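Enari README

Enari は、オープンソースのパッケージ登録所 Valus のための依存関係ミラーです。名前の由来を聞かれることがありますが、作者の Torquil Galbraith が「ドメインが空いていた」としか答えないので、この節はここで終わります。

最終更新:2026年5月26日

これは何をするものか

Valus からパッケージのメタデータを取得し、手元のディスクに置き、ビルドサーバーに同じものを返します。上流が落ちていても返します。上流が嘘をついているときは、嘘を忠実に返します。内容の真偽を判断する機能は、2.x 系で一度入れてひどい目に遭ったので外しました。

対象としているのは、社内や研究室で数十台のマシンが毎朝いっせいに同じライブラリを取りに行き、毎朝いっせいに制限に引っかかっているような環境です。個人のノートパソコン一台で使っても動きますが、得られるのは主に達成感です。

動作環境

Linux(64ビット)で確認しています。macOS では Griet Peeters が動かしていますが、彼女の環境は彼女にしか再現できないため、公式には未対応とします。Windows についての質問は歓迎します。回答は保証しません。

メモリは 128 MB あれば起動します。起動したあと何かをさせたい場合は、もう少し積んでください。

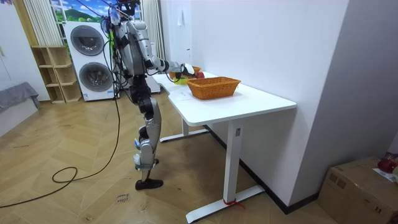

インストール

1. リポジトリを取得し、最上位のディレクトリで make を実行します。
2. enari.conf.sample を enari.conf という名前でコピーします。
3. cache_dir に、書き込み権限のある場所を指定します。/tmp を指定した方が過去に三名いました。再起動後に三名とも問い合わせをくださいました。
4. enari check を実行し、最後の行に ok と出ることを確認します。途中に出る警告は読んでも読まなくても構いませんが、質問の前には読んでください。
5. enari serve で起動します。

設定項目

upstream
取得元の URL です。末尾のスラッシュは付けても付けなくても動きます。この一行のために Radu Ilie が二週間を費やしました。

max_parallel
上流への同時接続数です。既定値は 8、上限は 100 です。上限まで上げると Valus の運営側から丁寧なメールが届きます。二通目はあまり丁寧ではありません。

stale_ok
true にすると、上流に届かないとき古いメタデータを返します。既定は true です。false にする正当な理由がある方は、監査を受けている方だと思います。お疲れさまです。

prune_after
指定した日数のあいだ参照されなかったファイルを消します。0 は「消さない」という意味です。バージョン 2.3 までは「今すぐ全部消す」という意味でした。更新履歴に書いてありますが、更新履歴を読む人はたいてい更新したあとに読みます。

同梱データについて

tests/fixtures には、動作確認用のメタデータが 3,155 件入っています。2月に Valus の公開一覧から抜き出し、作者のメールアドレスを伏せ字に置き換えたものです。抜き出しの条件は tests/fixtures/NOTES にあります。

既知の偏りは次のとおりです。

・名前が b で始まるパッケージが多すぎます。抽出スクリプトの不具合ですが、テストがこの偏りに依存し始めたので直せなくなりました。
・依存関係が循環しているものを意図的に含めています。循環していないように見えて循環しているものも、意図せず含まれています。
・ライセンス欄が空のものはそのまま残しました。推測で埋めないでください。以前の版では Bucur という補完スクリプトが推測で埋めており、詩のようなライセンス名がいくつか生まれました。

このデータで性能を測るのはやめてください。件数が少なく、どんな実装でも速く見えます。測定には Raluca Sârbu が別に管理している Tiltstead を使ってください。手順は docs/bench にあります。
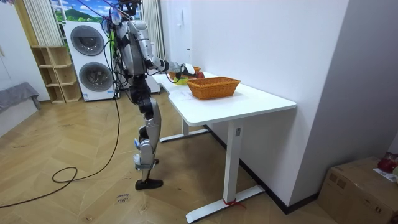 第2巻 第4号 7ページ

よくある問い合わせ

ハッシュが一致しないと言われます。
上流でファイルが差し替えられたか、ディスクが壊れています。前者であってほしいと皆さん思うようですが、前者のほうが厄介です。enari verify --all の出力を添えて報告してください。

ログが大きくなりすぎます。
log_level を debug から info に戻してください。debug にした覚えがない場合、サンプル設定をそのまま使っています。サンプルが debug になっているのはこちらの落ち度で、次の版で直します。前の版の README にも同じことが書いてありました。

キャッシュが約 3,000 ファイルを超えたあたりで一覧表示が遅くなります。
画面に出す前に全件を並べ替えているためです。--no-sort を付けると速くなります。順序は毎回変わります。

プロキシの内側で使えますか。
使えます。環境変数 https_proxy を見ています。大文字の HTTPS_PROXY も見ています。両方に違う値が入っているときは小文字を優先しますが、そのような環境ではまず管理者の方とお話しください。

貢献のしかた

不具合報告には、バージョン、設定ファイル、実行したコマンドを書いてください。「動きません」だけの報告には「了解しました」と返信して閉じます。

コードを送る場合は、変更を一つの目的に絞ってください。空白の整形と機能追加が同じパッチに入っていると、査読担当の Delia Pană が空白のほうだけを取り込みます。新しい設定項目を足すときは、既定値と、その項目がなかった頃に皆がどう暮らしていたかを説明に添えてください。

翻訳も受け付けています。日本語版は英語版より少し古いことがあります。食い違いがあれば英語版を正とし、英語版も間違っていればソースコードを正とします。

ライセンス

本体は MIT ライセンスです。tests/fixtures の中身は各パッケージの作者に由来するため、再配布の前に NOTES の後半を読んでください。前半はほぼ愚痴です。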